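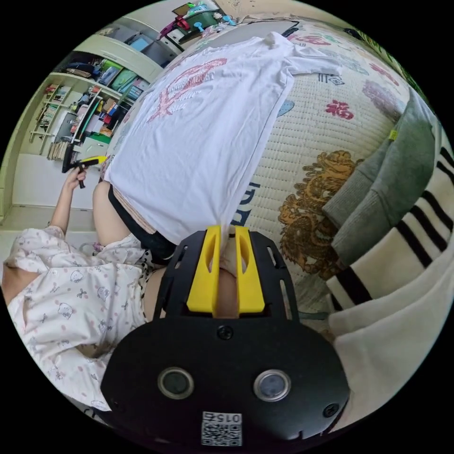 White tee with the pink print, hem end, on the woven mat

ilov584
Folding on the bed again. Do you start a tee at the hem or the sleeves? The print on mine is too faded to read, so it has no opinion.

prarnness
Sleeves. Hem first gives you a burrito.

stembridge_900
Hem first for 400 shirts and counting. Burritos stack fine.

prarnness
They roll fine. Off the shelf.

ha100
Get that mat off the bed before you fold on it. The weave snags.

ilov584
Mine doesn't. Also it has a dragon on it, so it stays.

stembridge_900
Dragon stays. Hem first.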